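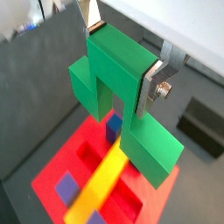 Figure 4. A green block puzzle piece, built from square-section segments.

3.2 Materials and procedure

Children at the two Ballville schools worked alone at a low table, with 40 minutes allowed for the whole set. Puzzles were given in a fixed order, following Sartori and Costa. Parents filled in the Hulta play questionnaire at home, and we received 2709 usable answers – nearly all of them on paper. Time spent on block play each week was taken from item 6. We did not ask about screen use, which Sipos treats separately. Scores were entered twice and differences settled by the second author. Children who left before the last puzzle were kept in the sample, with missing scores left blank.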